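4. Recording examples in the simulator

Before you begin, finish Section 3. If the headset has not been calibrated since the last update, the simulated arms will follow your hands in the way a cat follows instructions.

4.1 Starting a batch

1. Open Clakden and choose New batch.
2. Pick a task card. The short ones, such as "lift the tin", are the place to start.
3. Type your operator name exactly as it was given to you. Iqra Sial has merged "Iqra", "iqra" and "IQRA S" by hand once already and does not wish to do so again.
4. Set the target to 37 examples. The box will accept 200. Your shoulders will not.

4.2 Recording one example

1. Press Reset. The objects are put back in slightly different places each time.
2. Hold both hands still for 2 seconds until the tone sounds.
3. Do the task with the hand named on the card. Park the other one well clear of everything.
4. Close the fingers on the object, pause, then lift.
5. Press Keep or Bin.

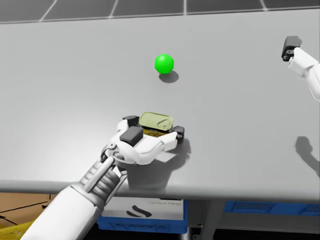 Note: a fumble followed by a decent recovery is worth keeping. A fumble followed by swearing and a second fumble is not. The learner copies whatever it is shown, and it has no taste.

Caution: do not push objects off the table to see what happens. They fall, the example is spoiled, and the counter goes up regardless.

4.3 Closing the batch

1. Play back the first and last examples at full speed.
2. If the fingers pass through an object in either one, mark the batch Suspect and add a comment. "Weird" is not a comment.
3. Choose Upload and leave the window open until the bar turns green. It will pause at 11 per cent for a while. Leave it alone.

For error codes, see Section 7.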